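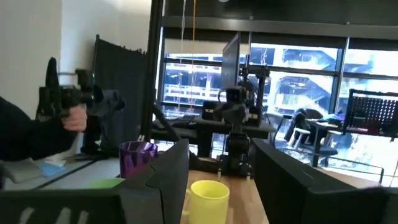

Minutes of the Trerkow Choir, 7 December 2020

Rainer Harms welcomed everyone warmly and thanked all who had baked for the fall sale, which brought in a very pleasing $1,339 – more than we had dared hope for.

The May concert was talked over at some length. It was agreed to keep the two Stodska folk songs and to drop the Vogler piece, much as the altos love it, until we have more tenors.

Rainer will ask Drerkik Hall about the piano, which badly needs tuning.

New folders were handed out to eight members. Six more are on order.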